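3. Table coverings and where people eat

3.1 Households and visits

Data come from 228 households in two towns, Jornamwood and Gimton. Each got 2 visits, one in the cooler part of the year and one in June. Visits were done by Cartwright and Tautahi in Jornamwood and by Kingi in Gimton. Kingi's notes are longer, and we come back to that in 3.4.

At each visit the person who does most of the cooking was asked where the last evening meal was eaten, what was on the table at the time, and how long the covering had been owned. No prompts on material. People used their own words – "the plastic one," "the good cloth," "my mother's" – and coding was done later by Chow and Bright, separately, then compared. Disagreements mostly over what counts as a "good" cloth. A cloth kept in a drawer for guests was coded good even when it was stained.

3.2 Wipeable covers

Wipeable covers were the most common kind in both towns. Fruit and flower prints far ahead of checks and plain colors. Asked why fruit, most people said it was what the shop had. Some said it hides marks. A smaller group, mainly older cooks in Gimton, said a kitchen table ought to have fruit on it and seemed surprised at the question. 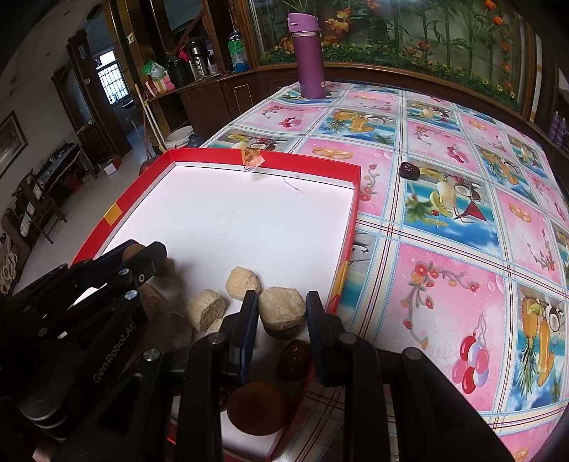

Figure 2. Fruit-patterned tablecloth in pink and blue, with a red-rimmed tray.

Wipeable covers tended to stay on the table all day. Cloth ones came off between meals. This matters for the meal diaries, becuase a table that is always covered was also more likely to be used for homework, bills, sewing and sorting beans. Saavedra-type households (those with one large room for cooking and sitting, see 2.3) reported the most daytime use of all. We did not expect the link to hold once household size was taken into account, but it did, in both towns.

3.3 Meals at the table

The diaries gave 1,325 evening meals in all. Of these 400 were eaten away from the table, on a sofa, a step or standing up. Away meals were more frequent in the June diaries. Heat is the obvious guess, though school holidays overlap and we cant separate the two.

Covering type did not predict away meals by itself. Age of the covering did, weakly – older covers, fewer away meals. We would not lean on this. People who keep a tablecloth for years probably keep other habits for years too.

3.4 Problems with the diaries

Lunch was left out and should not have been. Also, the Indell diary form had only one line for "place," so meals that began at the table and ended somewhere else were coded by where they began. Kingi wrote both down anyway in the margin. The other two did not, and the Jornamwood figures for away meals are likely too low as a result.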